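The figures in this repository are claims made by bed and mattress sellers. They are not measurements. Please read the section on what we don't believe before you quote anything from it.

# Nekura: a table of mattress lifespan claims

Nekura collects what shops and makers say about how long a mattress will last, and sets it next to what the guarantee covers once you read the small print. The two rarely agree. The table has 948 rows, one per model, taken from product pages and printed leaflets in English.

## Files

- `claims.csv`: one row per model
- `guarantees.csv`: guarantee wording, copied out by hand
- `dropped.csv`: 149 rows we took out, with a reason code for each
- `notes/`: text files, uneven in quality

## Columns in `claims.csv`

| Column | Meaning |
|---|---|
| `model_id` | our own number, no link to any seller's code |
| `claimed_years` | lifespan as stated; blank if only hinted at |
| `guarantee_years` | length of guarantee in the small print |
| `sag_limit_mm` | how deep a dip must be before a claim is accepted |
| `needs_base` | `y` if the guarantee depends on a named type of base |
| `turn_rule` | how often the owner is told to turn or flip it |

`sag_limit_mm` is the column worth having. A long guarantee with a deep sag limit may never pay out, and the adverts don't mention the limit. Where the wording said "normal body impressions" and gave no depth, the cell is blank. We did not guess.

## Where the rows came from

The first batch came from Traltard, an older list that was passed about as a spreadsheet and never said how it was put together. We checked 300 of its rows against the sellers' own pages and threw out any we could not trace. The rest of Traltard is still in the table and marked `src=t`. Treat those rows with more doubt than the others.

The Mangubat rows (`src=m`) are from leaflets. Leaflets go out of date without saying so. Grornthorpe (`src=g`) is a set of guarantee cards, typed up twice by different hands and compared. It is the part we trust most, though the cards lean heavily towards pocket-sprung models.

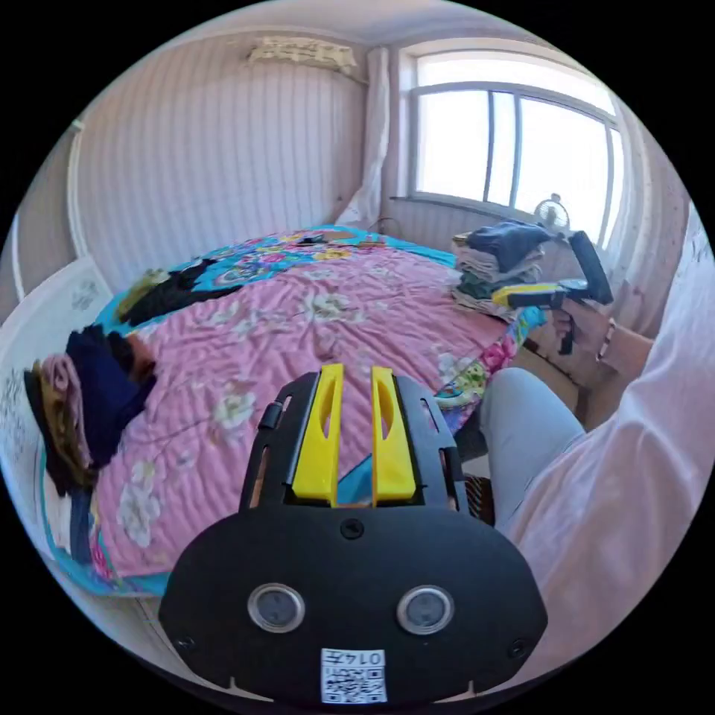
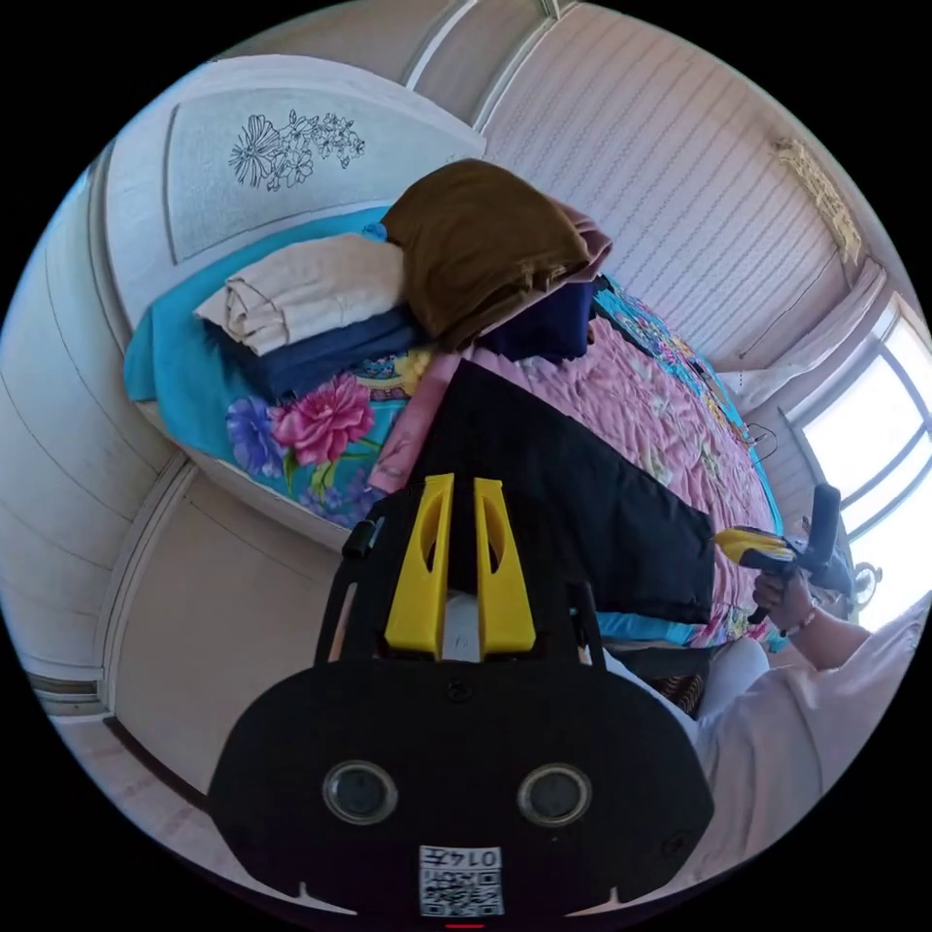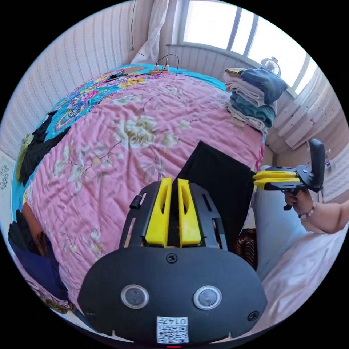

## What we don't believe

1. **Any `claimed_years` figure taken alone.** No seller in the table explained how the number was reached. Several use the same round number for every model they sell, from the cheapest foam to the dearest springs.
2. **"Tested to" statements.** A roller going back and forth over a new mattress says something about rollers and new mattresses. It leaves out sweat, children and a base with missing slats.
3. **The "replace every so many years" rule.** It appears all over the source pages, usually with no source of its own. We kept the wording in `notes/` and left it out of the table.
4. **Our own averages.** An early version had a summary sheet. People quoted it as if it were evidence of how long mattresses last, so it has gone.

## Fair uses

Comparing guarantee wording is fine. So is checking whether a sag limit is unusual for its type, or finding models that need a particular base. Please don't use the table to rank brands. The coverage is too patchy, and a seller with vague wording comes out looking better than one that was clear.

## Known faults

- There are 3 pairs of duplicate models in the Mangubat rows, sold under different names. We can't prove they are the same, so both stay.
- `turn_rule` mixes turning end to end with flipping over. Sellers mix them too.
- Prices were never collected. Requests to add them have been closed.

## Corrections

Open an issue with the `model_id` and a copy of the guarantee wording. A link by itself isn't enough, as pages get rewritten. Reviews and personal experience can't be used, however bad the mattress was.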